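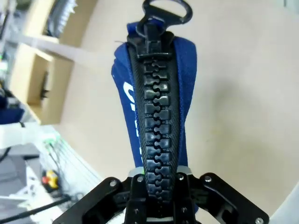

Spent nearly all day on zips again. I had meant to finish the long blue bag before breakfast and have the table free for the curtains, and it was mid-morning before I'd even decided which thread to use. The zip is a very large one, black, with rectangular teeth you could work with gloves on, and a pull with a loop big enough to hook a finger through. On the dark blue it looks heavier than I had pictured it. The white lettering on the cloth runs along the strip and goes under the edge of the tape, so you only get the curve of the first letter and a few bits further down. I did think about unpicking and shifting it all over, and decided I could live with it.

October 2021 has been mostly mending so far. September was too, but in September I was doing it outside on the step with the radio, and now I have to have the lamp on by teatime. The back room is cold in the mornings. I have moved the machine away from the window to get out of the draught and turned the table round so that the long side faces the bookcase. It's better for feeding long things through, but I keep walking into the corner.

Rostam Moradi rang at nine to ask how far along I was. He wants the bags by the end of the month, all of them if I can, and he wants the zips to be the sort people can open with cold hands. I told him the zips were not the problem. The problem is getting them in straight. A zip this size doesn't bend round a curve the way a dress zip does, and the right-hand edge of the blue is a curve. I explained this and he said he trusted me, so I still have to do it.

What I did in the end was baste it. I never used to baste anything. My mother basted everything and I thought it was a waste of thread, but I ran two rows of long white stitches down the tape by hand, one each side, and then I could see where it wanted to pucker. There was one place near the narrow end where the cloth had crept. I took out a hand's length and did it again, easing it with my thumb. The left side still bulges a bit. Once it has a mattress pad in it, I don't think that will show.

Then the machine. It is the Castaño, the one Hortensia Grajales let me have when she moved to the flat. It dates from 1950 and weighs as much as a small pig. I had it serviced in the spring by the man in Altcombe and it has run well since, except that it doesn't care for the thick thread on the bobbin. I put the thick thread on top and ordinary polyester underneath, and loosened the top tension by half a turn. I did three test pieces on scraps. The first looped underneath. The second was all right. The third I did to make sure the second wasn't luck, and it was all right as well.

The foot is the difficulty with big teeth. If it rides up on them, the needle wanders, and if you keep well clear of them you get a floppy tape. I used the narrow foot and kept it against the teeth on the flat part, then stopped every few inches with the needle down to look. When I came to the slider I moved it out of the way, did the stretch where it had been, and moved it back. It took most of an hour for the two sides. I broke one needle, near the wide end, and found both halves.

Notes for the next one, or I shall forget:

- Size 110 needle, and change it before starting.
- Baste both sides. Don't try pins, they just bend.
- Stitch both sides in the same direction, from the wide end down.
- Long stitch, as long as it goes.
- Leave the ends of the tape longer than seems necessary.
- Rub the candle stub along the teeth before closing it for the first time.

The last is from Hortensia. I asked her on the telephone and she said candle, plain white, never scented. I ran the slider up and down a good many times afterwards. It was stiff to begin with and it catches slightly at one place towards the bottom, where I think I stitched a fraction too near. I shall leave it until tomorrow and try it again with a fresh eye before I unpick anything. I've unpicked things at night before and been sorry.

Lunch was soup from yesterday and the end of the loaf. I need bread, onions, matches, and more of the blue polyester thread if Palov's has it. Palov's was shut when I went past at dinner time. There was a card on the door saying back soon, with no time on it. I waited a few minutes under the awning and then came home by the lower road, which was muddy all along the verge where they have been digging for the water pipe.

The post had come while I was out. There was a bill for the oil, a seed catalogue, and the parcel from Zesasa with the rest of the zips. I had ordered 12 and they have sent 12, so that's one thing right. Two of them have the pull on facing the wrong way for what I want. You can take the slider off at the open end and turn it round before you put the stop on, so I'm not going to send them back. The chain on these is a little stiffer than on the one I've been using. I laid one beside the blue bag to compare and the teeth look the same. It may only be that it's been folded in the packet.

I caught the 1530 bus into Altcombe after all, as I'd have had no thread for tomorrow otherwise. The haberdashery counter at the back of the hardware shop had navy but no blue to match. Navy will do. You can hardly see it once it's on the black tape, and on the inside nobody will look. I bought two reels, and a packet of the heavy needles, and a tin of the hard wax they use for saddlery, which I'll try instead of the candle if the candle wears off. I asked the price of webbing while I was there and thought it dear. Rostam can find his own webbing.

It rained on the way back. There was a girl on the bus with a cello, and the driver made her sit at the front with it across both seats, and everyone getting on had to step round the end of it. She was very polite about it. I got off at the chapel and walked up with the thread inside my coat.

Hortensia telephoned again at six. She wanted to know how the machine was behaving and whether I'd oiled it, and I said yes to both, although it's been a fortnight since I oiled it. I did it straight after I put the receiver down. One drop in each of the holes along the top, two underneath, and then a few inches of stitching on an old tea towel to bring out what was left over. The tea towel now has a brown stain on it and has gone in the rag bag.

She told me about a tent she made in her twenties, with a zip her husband had got from somewhere, and how the whole side opened in a wind on the second night. She thinks it was the thread that went. She said you should always go over the last few inches twice at both ends, and I had only done it at the one. So after supper I went back and did the other. I had to lift the foot right up to get the end of the tape under, and turn the wheel by hand for the thickest part — four layers, and the needle only just going through. It's not pretty on the wrong side, but it's firm. I pulled on it hard and nothing shifted.

I then made a start on the second bag, which was a mistake at that hour. I cut the strip, and cut it to the wrong pattern piece, the short one. I can use it for a pocket. There's enough of the blue left for two more if I'm careful how I lay it out, and after that I shall have to ask Rostam for another length. He did say there was more in the shed, on a roll, and that it had cost him 800 all told with the carriage, so I don't suppose he'll be pleased to hear about the pocket. I'll mention it when the bags are done.

Swept the floor. There were clippings right out into the passage, stuck to my slippers. I put all the bits of tape and the spare stops into the tobacco tin and wrote STOPS on the lid, the last tin having been emptied into the bin by me in August when I thought it was tacks. The broken needle is wrapped in paper in the kitchen bin.

The curtains haven't been touched. They're still over the back of the chair with the hems pinned, and they'll have to wait until the weekend at least. My right thumb is sore from pushing the cloth and there's a small blister on the side of the finger where the scissors go.

To do tomorrow:

- Try the catch near the bottom of the zip again, in daylight.
- Pull out the white basting thread.
- Recut the strip for the second bag, the LONG piece.
- Turn the two sliders round.
- Bread and onions, if Palov's is open.
- Ring Rostam about the webbing.

The lamp bulb has started to flicker and I haven't a spare, so that's to go on the list as well. Bed at half past ten.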